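Home | News | People | Projects | Archive | Contact

"The robot learns also my bad habits"

By Panagiotis Georgiev, January

Zoia Kravets has taught a robot arm to handle cloth for almost two years. She works at Gronwood, in the small laboratory on the Farkmont side of the building, and when I visit her she is already in the middle of a series. She asks me to wait until she finishes the episode. It takes less than a minute.

"One episode is one try, from start to end," she explains. "I move the arm by hand control, and the computer saves what the cameras see and what my hands do. Later the model studies all of it together."

The plan for the present task is 2000 episodes. On the morning of my visit she had 173. I ask if this number makes her sad. She laughs and says that the first hundred are always the slowest, and that on a good day she can record roughly 210.

What is a good day? "When I don't need to throw away anything. If I stop in the middle to think, the robot will learn to stop in the middle. My colleague Fonseca looked at my old recordings and found that I always wait a little before I close the fingers. The model did the same wait. It was like to see my own handwriting."

Cloth is difficult, she says, and dark cloth is more difficult. It never lies two times in the same shape, and a fabric with shine in it changes its look when the arm moves. In the first months the group used only plain towels, and the results looked very good until somebody put a sweater on the table.
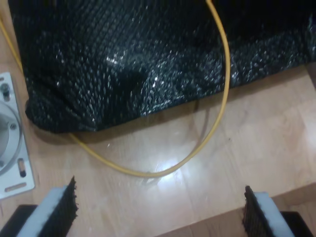 "Now I change things between the episodes," Kravets continues. "I turn the fabric, I pull it to another side, I let it fall how it wants. If I make it nice each time, the model sees only nice cloth. A home is not like this."

She keeps a paper notebook next to the keyboard, with 3 columns: number, result, remark. The remarks are short. "Slipped." "Too high." "Good, but slow." She does not delete the failed tries at once, as the people at Dratbridge have asked to get them too, for a separate study about mistakes.

Before I leave, I ask whether she would let the finished robot fold her own clothes. "Socks, yes," she says. "My coat, not yet."

Recent items
Cloth and cameras: a short reading list
Visit to Dratbridge, part two
Open positions at Gronwood
How we label a failed try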